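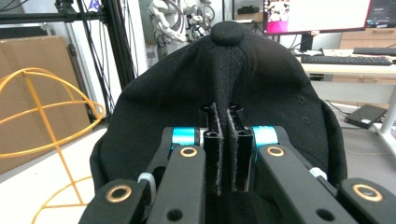 Washing and storing caps

Most caps are ruined in one of two ways: a hot dryer, or a shelf where everything gets piled on top of them. Both are easy to avoid. The tips on this page cover ordinary cotton, polyester and mesh caps. Wool caps and anything with a leather strap should go to a cleaner or be wiped down with a barely damp cloth.

Before you wash

Check the brim first. Flick it with a fingernail. A plastic insert gives a sharp click and can be soaked. Older caps often have cardboard inside, which sounds dull and will go soft in water. Spot clean those with a sponge and keep the brim dry.

Test for color run on a hidden part of the sweatband. Press a wet white cloth on it for a minute. If color comes off, use cold water only and wash the cap by itself.

Washing by hand

Fill a sink or dishpan with cool water and add a teaspoon of laundry detergent. Powder is fine if you dissolve it first. Put a little extra detergent on the sweatband and work it in with an old toothbrush. Let the cap soak for 29 minutes or so; half an hour is close enough, but don't leave it overnight. Rinse until the water runs clear, then press the crown in a towel. Don't wring it.

For white salt lines on dark fabric, mix one part white vinegar with two parts water, dab it on, wait seven minutes and rinse. Never use bleach on black fabric. It turns brown or orange and there is no fixing it.
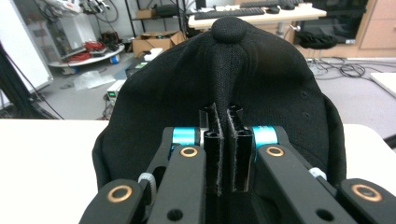
A black cap with a round black button and stitched eyelets.

Lint and dust

Black caps show everything. A sticky roller works on smooth cotton. On mesh or knit, use a soft clothes brush and follow the seams down from the button. Masking tape wrapped around your fingers, sticky side out, gets into the spots beside the seams. Pet hair comes off best with a damp rubber glove.

Drying

Dry the cap on something with a shape. A bowl, a coffee can or a balled-up towel will do. Keep it out of direct sun and away from the radiator. A thin cap dries in an afternoon in summer. In December, in a house with the heat on, allow until the next morning.

A wire stand also works and lets air get inside the crown, but a bare rod will leave a bump in damp fabric. Put a folded washcloth over the top before you set the cap on it. Test the stand with the cap in place — a light one tips over easily if the weight is all toward the brim.
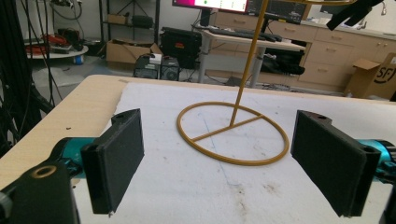

Yellow wire stand with a round base.

Reader Jeptoo Mwaipopo wrote in from Guludstead with a tip for painted stands. Wet fabric can pick up a rust mark wherever the paint has chipped. She touches up the chips with clear nail polish, two coats, and lets it harden overnight. We tried it on an old plant stand and it held up through several washes.

Storing

Caps that get worn every week can go on hooks inside a closet door. Hang them by the strap at the back. Hanging them by the crown stretches the fabric over time.

For the rest, line them up in a shallow bin, each crown nested in the one behind it, with the brims all facing the same way. Don't push the backs inside out to save room unless the cap is soft all over. Stiff front panels will crease and the crease stays.

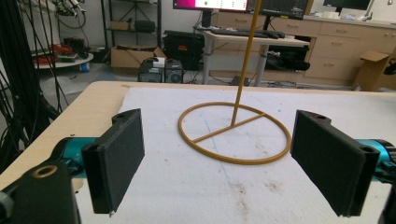
Getting a crushed cap back in shape

Hold the crown over a steaming kettle for a few seconds at a time, keeping your hands clear of the steam. Shape it with your fingers, stuff it with a dry towel and leave it alone until it is completely cool. Stubborn dents may need a second round. Skip the steam if the cap has a glued-on patch, as the heat can loosen it.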